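Skimotside tenants asked to take landlord's word on new floors

Skimotside's light industrial tenants are being promised that the floor under their feet will last a generation. Some of them would like to see that in writing.

Bisgaard, the property company that owns the Bukow units on the east side of town, wants to coat every concrete floor on the estate with epoxy and pass part of the cost along through the yearly service charge. Letters went out in March. They describe the work as an "investment in shared quality" and say tenants will save money over time through easier cleaning and fewer repairs.

The letters do not say how much time, or how much money.

What they do say is that each tenant will pay an extra $700 a year for 3 years, whatever the size of the unit. A one-room upholstery shop by the gate would pay the same as the warehouse at the far end, which has its own loading dock and two forklifts. Asked why, Bisgaard said a flat charge was "the simplest and fairest approach." It is certainly the simplest.

The 40 units at Bukow were built as plain sheds with bare concrete slabs, and most have stayed that way. Bare concrete sheds dust. It soaks up oil. It chips at the joints where carts roll over, and once a joint has started to go it keeps going. Few people renting there would argue that the floors are in good shape.

"My floor is terrible and I have told them so every winter," said Trudy Doolan, who restores church organs and other large instruments in one of the middle units. "I get grit in the pipework. I would love a better floor. I just don't see why I should buy one for a building I don't own, from people who won't tell me what they're putting down."

Doolan's lease has 14 months left on it. If she moves out at the end, she will have paid for a good part of a floor that the next tenant walks in on. Bisgaard's letter says nothing about refunds for people who leave early, and a spokesperson said only that "individual circumstances will be looked at."

The company has picked Indport, a flooring contractor, to do the job. The work was not put out to open bid. Bisgaard says it has used Indport at other sites and was happy with the results, though it would not say which sites, or let tenants talk to anyone there. Indport sent over a two-page flyer when asked about the product. It calls the coating "virtually indestructible" on the first page. On the second page, in smaller type, it lists the things that can damage it: dragged metal, standing solvent, hot tires, moisture coming up through the slab, and "improper use."

That last one covers a lot of ground. Doolan asked in an email whether rolling a half-ton wind chest across the room on steel casters would count as improper use. She was told to follow the care guide. The care guide has not been written yet.

Moisture may turn out to be the bigger question. Epoxy sticks badly to damp concrete, and slabs poured with no plastic sheet under them can stay damp for as long as they exist. When that happens the coating blisters and peels, sometimes within the first year. The usual answer is to test each slab before any work begins and to grind the surface first so that the coating has something to grip.

Bisgaard says testing will be done "where appropriate." Indport's flyer says testing is recommended on every job. Those are different promises, and the tenants have only been given the weaker one.

Steinar Snorradóttir spent years pouring and finishing concrete before opening a small frame shop at Bukow, and is probably the only tenant who read the flyer with a pencil in hand. "They show you the top of it, nice and shiny," Snorradóttir said. "Ask how thick. Ask what they did to the concrete first. If they can't answer those two, the shine doesn't mean anything."

The letter does not give a thickness. It does give a color, gray, and a finish, which it calls "satin professional."

There is also the matter of where everybody goes while it happens. A coated floor has to be empty before work starts and has to be left alone while it cures. Bisgaard's schedule gives each unit five days, including the move out and the move back. For a business with a desk and some shelves, that might be enough. Doolan has an organ case in pieces on racks up to the ceiling, and the shop next to hers has a press bolted to the slab. The schedule makes no mention of bolted equipment at all.

Tenants have been offered shared storage in an unused unit at no charge. The storage is 2,000 square feet, which sounds generous until you learn that up to six businesses could be using it at once. It is not insured by Bisgaard. Anything left there is at the tenant's own risk, according to a line near the bottom of the letter's third page.

None of this makes epoxy a bad idea. It is common in workshops for sound reasons. Dust stays down, spills can be wiped up before they sink in, and a light, even surface makes it easier to find a dropped screw. Plenty of shops that have put it down on a dry, well-prepared slab would do it again. The trouble is that a good floor and a bad one look much the same on the day the contractor drives away.
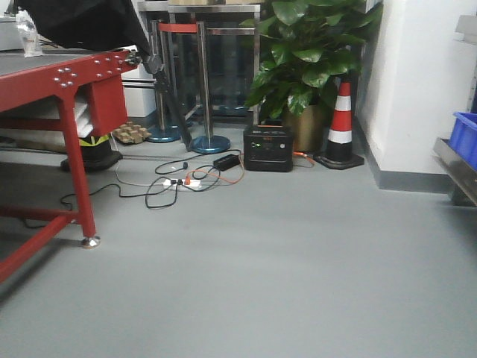 A gray epoxy-coated workshop floor, with a red metal work table at left.

Bisgaard says the new surface will also cut down on slips, a claim that deserves a closer look. A smooth coating can be slick when it gets wet unless grit is mixed into the top layer, and grit makes a floor harder to mop. An owner can lean toward grip or lean toward easy cleaning. The letter promises both in the same sentence.

Asked whether grit would be added, the spokesperson said the finish would be "suitable for a range of users." Asked whether the upholstery shop and the forklift warehouse would get the same one, the spokesperson said yes.

What tenants can do about any of it depends on their leases, which are not all alike. Older ones let the owner pass on the cost of repairs but are silent on improvements. Newer ones use the phrase "works of benefit to the estate," which could mean nearly anything. Doolan has an older one. She has written to say that she considers the coating an improvement and will not be paying for it until someone explains why it isn't. She has had an automatic reply.

Snorradóttir has a newer lease and expects to pay. "I'd pay it tomorrow if they'd put a warranty on the table," Snorradóttir said. "Ten years, peeling and blisters included, labor included. If the stuff is that good it costs them nothing."

Indport's flyer does mention a warranty. It covers the material and leaves out labor, which on a job like this is where most of the money goes. It is also made out to the building owner, so a tenant with a peeling floor would have to ask Bisgaard to make the claim. Bisgaard would not say whether it had asked for better terms.

The company has called a meeting for tenants at 6 p.m. in the estate office, where it says samples of the coating will be on display. Written questions can be handed in beforehand. The notice asks people to keep to one question each.

Work is due to begin with the units nearest the gate. Bisgaard has not said whether the start would be held back if tenants object.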